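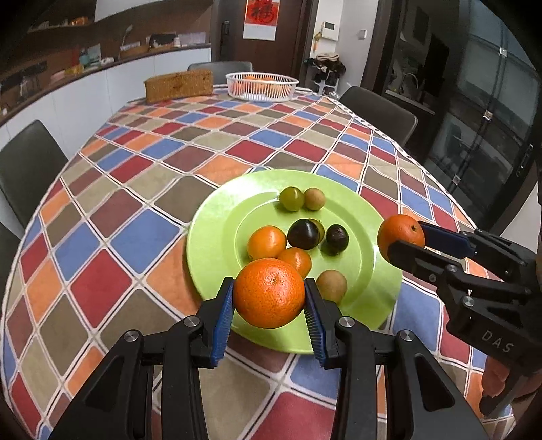

Hand-held grippers with mandarins at a green plate of smaller fruit.

Clearing the table is still hard work for a home robot

Can a machine put the fruit away after a meal? At the moment the answer is: often, but slowly, and it is better if a person stays in the room. The Ramcombe company Elero has published the first results of its household trial, in which a two-armed robot called Veda was given simple jobs in ordinary kitchens and dining rooms. The report came out in May 2026 and it is more modest than many people in the trade had expected.

Veda was asked to move fruit between a plate and a basket, to fold small towels, to put cups on a shelf and to wipe a table. The fruit job was attempted 403 times in all. Elero counts an attempt as good only if every piece arrives in the right place, without damage and without help from a person. By this rule, a little more than half of the attempts were good. The towels were worse, and the cups were better than both.

"People see a robot lift one orange and they think that the problem is solved," says Noeline Merrick, who leads the trial. "One orange is fine. It is large, it is bright and the skin gives some grip. Then you put small fruit with it, some of it dark and smooth, lying close together on a shiny plate, and the robot has to decide where one fruit ends and the next begins."

According to the report, mandarins were the easiest fruit in the trial. They are wide enough for both fingers to find a place, and a small mistake in position does no harm. Small oval fruit caused the most trouble. When one piece lay partly behind another, Veda sometimes closed its fingers on the wrong one, or pushed both to the rim and had to start again. Reflections were a second difficulty. A glossy plate under a ceiling lamp has white spots which the software took for an edge, and in several homes the team solved this only by switching off the lamp. Merrick does not count this as a solution. "You can't tell a family to eat in the dark," she says.

Much of what the robot knows was learned from people. Before a machine comes into a home, Elero's staff do the same work themselves with grippers which they hold in the hand and close with the fingers, so that the movements are recorded in the way that a robot could later make them. The company says it now has 1000 hours of such recordings. The tool has ribbed pads on the inside of the jaws, and a person who uses it for the first time is usually surprised how clumsy he becomes. Picking up a fruit is quickly learned. Handing it over from one gripper to the other takes most beginners an afternoon of practice.

Elero thinks this clumsiness is useful. A person with bare hands turns a fruit with the fingertips and does not think about it, and from this a simple two-finger robot can learn very little. With the gripper, the person must find a way which is also open to the machine – for example to roll a small fruit against the edge of the plate before taking it.

Speed is the other weak point. A grown person clears a plate of fruit in less time than Veda needs for its first piece, if the piece is small. The robot stops before every grip, looks, moves a little, and looks again. Families who took part in the trial were asked if they would accept this. Most said that the speed did not disturb them as long as they could leave the house, but leaving the house is exactly what the present version does not allow. Under the rules of the trial, an adult had to stay near the stop button the whole time.

The results on the shop floor look different. Fedoruk, which packs fruit and vegetables for small grocers in the Ramcombe area, has used the same pair of arms on one packing line since last autumn. There the light never changes, the trays always stand in the same place, and only one kind of fruit comes at a time. The line manager reports almost 40 trays in an hour, which is still less than an experienced packer can do. The arms work through the night shift, however, when the company has difficulty finding people. Mixed fruit bowls are still packed by hand.

Merrick warns against a direct comparison. In the packing hall everything was arranged around the machine. A home is arranged around the people who live in it, with a patterned cloth on the table, chairs which are not pushed in, and baskets that stand in another place tomorrow. Patterned cloths have their own page in the report. On a plain table Veda found the plate without problems, but on strongly coloured patterns it needed more time, and twice it tried to pick up a printed shape.

Not everything in the report is disappointing. Damage was rare. The soft pads left no marks on citrus fruit, and of the cups only one was broken, when it was placed too near to the front of the shelf. The robot also learned to give up at the right moment. In the first weeks it tried again and again to take a fruit which had rolled under the rim of the plate. After an update it stops after the second try, moves the arms back and plays a short sound to call for help. Several families named this as the change they liked best, although one asked for a different sound.

The price of a home version is not decided, and Elero gives no date for sales. A second round of the trial begins in June, again in private homes and with the same list of jobs, to which the emptying of a dishwasher has been added. The company is looking for households with small kitchens, which were missing in the first round. Pets are allowed this time. Families in Ramcombe and the villages nearby can apply through the company's website, and they are asked to send a short description of their dining table and what usually stands on it.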